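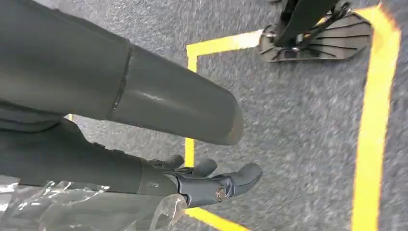 Does the half-board rate at the Wuterora include the ferry transfer?
The transfer is charged separately at 40 per person return, payable at booking.

Replying to Ridwan's message, quoted below, as the same two points came up from three other agents.

Ridwan Jugah wrote:
> The June sheet for the Wuterora gives 113 for a double on half board,
> but the booking screen shows 79. Which one do we quote? Also, can guests
> arriving on the late boat still get dinner?

The 79 is the room-only rate. The screen shows the lowest rate first until a meal plan is picked – choose half board from the second menu and it changes to 113. Quote the sheet. Both are per room per night, before the local tax.

Dinner is served until 21:30. The late boat docks at Clitutar at 21:10 and the transfer bus takes 25 minutes, so those guests will miss it. The hotel will leave a cold plate in the room if it is told by noon on the day of arrival. Put the request in the notes field, not in an email to reception.

Room 406 has been moved from sea view to side view in the system. Bookings already confirmed for it as sea view will be honoured until the end of the season.

The Nasution is still on the old sheet. Its new rates will follow when Sturier has loaded them, and until then please don't take bookings there past September.

Kornél Kovács
Rates and contracts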